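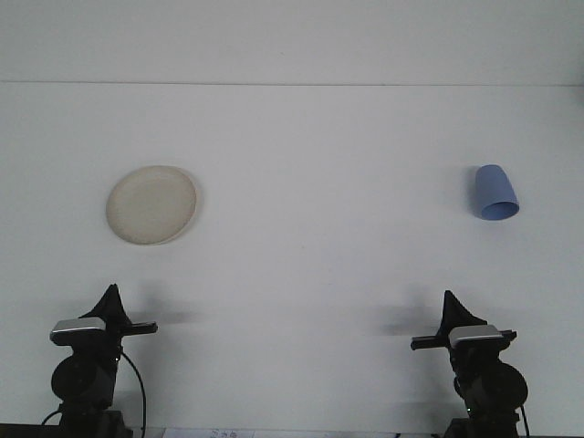
Wiltau ferry to run later, add winter crossings
Posted 09/07/2018

Visitors staying on the island of Dullholm will be able to have dinner in Wiltau and still get home by boat this fall. Skandolier, which operates the passenger ferry between the two, is moving its last departure from the mainland from 7:15 p.m. to 9:40 p.m. when the new timetable starts at the end of the month.

The company is also keeping the route open through the winter for the first time. In past years the ferry has stopped in January for maintenance, leaving the mail boat as the only way across. This time a second vessel, the Horrocks, will cover the route with 3 round trips a day while the main boat is in the yard.

The Horrocks is smaller and carries 50 passengers. It has no vehicle deck and no bike racks, and large luggage will have to be checked in at the Wiltau pier at least 20 minutes before sailing. The regular ferry takes 123 passengers.

Rafail Gkikas, route manager for Skandolier, said the later boat was the change travelers had asked for most often.

"People were leaving restaurants before the main course to catch the last sailing," he said. "Guesthouses on Dullholm were hearing about it every week, and they passed it on to us."

The company carried 3,557 passengers on the route in the first month of the summer season. It did not give figures for the rest of the summer.

Fares will stay the same until spring. Return tickets bought for the current timetable remain valid on the new one, including the 9:40 p.m. departure, but seats on the Horrocks must be reserved in advance. Reservations can be made at the Wiltau ticket office or by phone. Online booking for the winter dates is expected to open next month.

Travelers should note that the island bus will not meet the late ferry. The walk from the Dullholm landing to the village takes 25 minutes and part of the road has no street lighting. Several guesthouses offer pickup if they are told by noon.

In high wind the Horrocks may be canceled at short notice. Sailing status will be posted at both piers from 6:30 a.m. each day, and tickets for canceled trips can be used on any later sailing or refunded at the office.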